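Oiling vs lacquering a pale wood worktop
Kitchens and Worktops > Finishes

splinterbox
Posts: 33
We've got light wooden boards going in along the back wall and the fitter (from Mokach) is pushing a two-part lacquer. Says it never needs touching. The shop says oil. I've read the Wistidance leaflet twice and I still can't tell whether "maintenance free" means anything. Has anyone lived with lacquer on a surface that gets used, as in chopping, kettles, wet cloths left on it by teenagers?

Quote for the lot is 1183 with lacquer. Oil I'd do myself.

dampcourse
Posts: 3830
"Never needs touching" is fitter talk for "I won't be here when it does". Lacquer is lovely for a couple of years, then water gets under at one spot, usually by the tap, and you've got a grey patch you can't fix without stripping the whole run. Oil looks tatty sooner but you can sand a small bit and go again.

marrowfat
Disagree with dampcourse, as usual. Ours has been lacquered since before we moved in and there's no grey anywhere. If the edges are sealed properly water doesn't get in. People skimp on the edges and then blame the tin.

dampcourse
And how would you know the edges were sealed properly? You weren't there. You've got a good one, fine. Doesn't mean the next one will be.

splinterbox
Edges are my worry too. The fitter said he "goes round them", and when I asked how many coats he changed the subject to the sink.

tilly_tongs
Ask him whether he does the underside. Mine didn't and the board cupped. You could roll a pea from the wall to the front. He came back, looked at it and told me it was the humidity. Well yes, it's a kitchen.

oldputty
I'd want to see what's in the tin. Soriano do one that goes on thick and yellows, and they do another with nearly the same label that doesn't. Pale wood shows it worst. If you picked the boards for the colour, get him to do an offcut and leave half of it under a plate on a sunny sill for a month. Mine went the shade of weak tea.

marrowfat
A month on a sill proves what, though? Nobody's worktop lives on a sill.

oldputty
It proves whether it yellows. What do you think windows do to worktops?

splinterbox
I'll ask for an offcut. I did a bit of oil on a spare piece over the weekend, one coat, wiped off after. Didn't come up as dark as I'd feared but I'm not convinced it's protecting anything. Dripped water on it on Monday and it had left a ring by teatime.

dampcourse
One coat isn't a finish, it's a rumour. You need 4 at least, and a proper wait between them, whatever the label says.

tilly_tongs
Four coats, then more every few months for ever. This is the part the oil lot skip over. I did it religiously for a year and then life happened.

kneehigh
Can I be boring and say the edge is where the colour goes wrong as well? I've got the same sort of pale stuff, and mine is a much warmer colour along the edge strip than on the broad flat part, practically orange-brown next to it. I used the same tin on both, so I blame the wood for drinking more there, but I could be wrong.
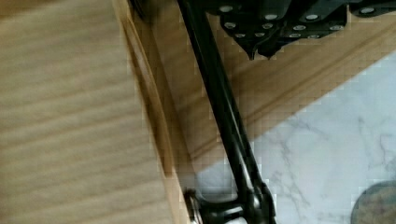 So I don't buy the idea that you can judge any of these products from the middle of a board. If splinterbox is getting an offcut, make sure it has a finished edge on it. A square cut from the middle will look lovely and tell you nothing.

marrowfat
Or the strip's a different wood. They often are.

kneehigh
Could be. Gulen sold it to me as all one thing, for what that's worth.

dampcourse
Not a lot, in my experience of them. They also told me a worktop could go in the same day it was delivered.

oldputty
Different wood or not, the advice stands. Edge on the offcut, and put a wet mug on the corner of it overnight.

splinterbox
Right. Offcut with an edge, both sides coated, half under a plate, mug on the corner. I've messaged the fitter. He's replied "no one's ever asked for that", which I'm choosing not to find reassuring. I've told him the boards don't get cut until I've seen it.

tilly_tongs
Get the number of coats in writing while you're at it.

marrowfat
He'll do two and write three.

splinterbox
Then I'll be oiling. Will post when the offcut turns up, if it does.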